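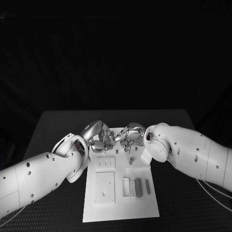
Handout 4: Evaluating a Two-Arm Assembly Kit

Posted 02/11/2019 by the course office

This site uses cookies to remember your login. By continuing to browse you accept their use.

1. Scope

These notes cover the Kekosow bench kit, sold by Clovuvine as a teaching and evaluation package for two-arm assembly. Read them before the lab session. The vendor manual covers installation and is not repeated. Our concern is whether the kit does what a buyer would need, and how to write that up.

2. What the kit contains

The package has three elements: a pair of arms with multi-fingered hands, a white task board with loose parts, and the Qiu control software. The parts are white and gray and include a slotted plate, a square plate with a round hole, an open box, a small block, a cylinder, a thin rod and a short peg. Replacement parts are ordered from Plustex under a separate contract. Arms and software are licensed together; the board can be bought alone.

3. Terms used in the vendor sheet

Reach: distance from the shoulder axis to the palm, not to the fingertips. Add finger length before comparing with other products.

Shared workspace: the volume both hands can enter. With the hands nearly touching above the top of the board, as at the head of this handout, the planner has very little clearance left, and most stops in our trials occurred in that region.

Cycle: one part picked, placed and released. A regrasp does not start a new cycle. The sheet is unclear on this point, so state your own rule in the report.

4. Trial procedure

4.1 Home both arms and confirm that the software shows no active faults.

4.2 Set the board square to the table edge and record its position.

4.3 Run the peg task 10 times with the right hand only, then 10 times with the left.

4.4 Run the handover task. One hand picks up the rod and passes it to the other. Log the grip setting on each side.

4.5 Repeat 4.4 with the cylinder. Do not change the grip setting between attempts.

4.6 Export the log before closing the session. Unsaved logs are lost on exit.

Check cable slack before any move that takes a wrist past its midpoint. Keep hands off the table while the drives are enabled.

5. Results from the August trial

The peg task completed without a stop on either arm. Handover was weaker: of 17 attempts with the rod, 2 ended in a drop and 4 in a planner stop. All the planner stops came before contact. The cylinder was not tested in August.

Small pins remain a problem. The fingers close on them reliably only when the pin is presented upright, and the software has no routine for standing one up. Setup took more than two hours, most of it hand calibration.

6. For the report

Compare your handover figures with those in section 5. Separate faults of the arm, the hand and the planner, and cite the log line for each. State whether the license terms in section 2 would affect a purchase by a small shop that already owns one arm. Attach the exported log as a plain text file.

Contact the course office | Copyright 2019 | Back to top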